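How to repot an indoor succulent

Haworthias, small aloes and most of the other spiky rosette plants sold for windowsills need a new pot less often than people think. Every second or third year is enough for most of them. The method below is the one I use for anything in a pot up to a hand's width across.

When to do it

Spring is best, once the plant has started growing again. I do mine in May. Repotting in the depths of winter is possible but the roots are slow to get going and are more likely to rot while they sit in fresh compost.

Signs that a plant is ready:

Roots coming out of the drainage hole
Water running straight down the inside of the pot without soaking in
Offsets pressing against the rim
The plant rocking when you touch it

If none of these apply, leave it where it is.

What you need

A pot one size up, with a hole in the bottom
Cactus compost
Perlite or coarse grit
A spoon or small scoop
An old chopstick or pencil
Newspaper
Gloves, if the leaves are sharp

The pot should be only slightly wider than the old one. A gap of 2 cm all round is plenty. In a pot that is much too big, the compost in the middle stays wet for a long time. 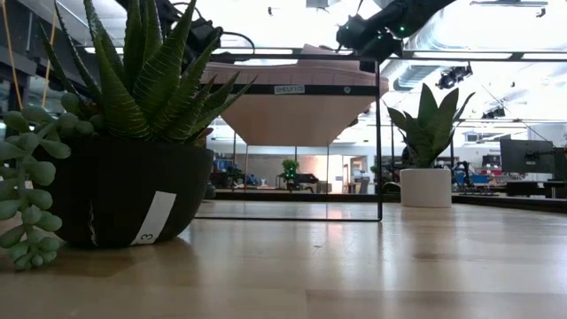

Plastic and glazed pots hold water longer than bare clay, so a plant moved from clay to glazed will want watering less often than before. If you like a decorative pot with no hole, keep the plant in a plain nursery pot and stand that inside it. Tip out any water that collects at the bottom.

Mixing the compost

Shop-bought cactus compost is often too fine on its own. I mix two parts compost to one part perlite. For a small pot, 400 ml of compost and half that of perlite will do, and what is left over keeps well in a lidded tub. Damp the mix very slightly so the perlite doesn't blow about. Perlite dust is unpleasant to breathe, so open the bag outside if you can.

Ordinary multipurpose compost can be used at a pinch, but use equal parts compost and grit. Don't use garden soil.

Taking the plant out

1. Stop watering a week beforehand. Dry compost falls away from the roots much more easily.

2. Spread the newspaper. Lay the pot on its side and squeeze it if it is plastic, or run a blunt knife round the inside if it isn't.

3. Hold the plant low down, at the base of the rosette, and ease it out. Don't pull on the leaf tips, as they snap.

4. Crumble away the loose compost with your fingers. There is no need to wash the roots unless you have found pests.

5. Cut off anything brown, hollow or mushy with clean scissors. Healthy roots are firm. Haworthia roots are thick and pale and can look alarming the first time, but they are meant to be like that.

6. Pull off dried leaves at the bottom. They should come away with a gentle sideways tug.

If you had to cut a lot, leave the plant out on the newspaper for two or three days so the cuts can dry. Keep it out of direct sun while it waits.

Dealing with offsets

Small plants around the base can be separated now. Choose ones with roots of their own and twist them away from the parent. An offset without roots can still be potted, but let the base dry first and expect to wait some weeks before it takes hold. My friend Iwona Mazurek leaves all of hers on until the pot is completely full, and that works too.

Label the pots if you have several of the same kind. Numbers are quicker to write than names, provided you keep the list somewhere safe.

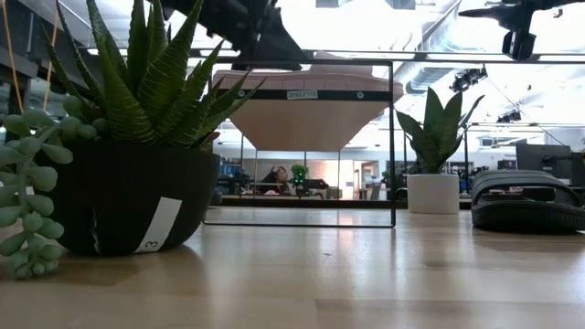
Potting up

1. Put a piece of mesh or a scrap of coffee filter over the drainage hole. A thick layer of stones at the bottom doesn't help with drainage and takes up room.

2. Add enough mix to bring the base of the rosette just below the rim.

3. Hold the plant in the middle and spoon the mix in around it, turning the pot as you go.

4. Work the mix down between the roots with the chopstick. Tap the pot on the table a couple of times and top up.

5. Brush any grit out of the leaves with a soft paintbrush.

The lowest leaves should rest on the surface, not under it.

Aftercare

Wait a week before watering, then water thoroughly and let it drain. After that, water only when the mix has dried right through. Push the chopstick in and see whether it comes out clean.

Keep the plant in bright light but away from strong midday sun for the first month. Reddish or brown leaves usually mean too much sun. Long, pale, floppy growth means too little.

Don't feed it this season if the compost already contains fertiliser. Check the bag.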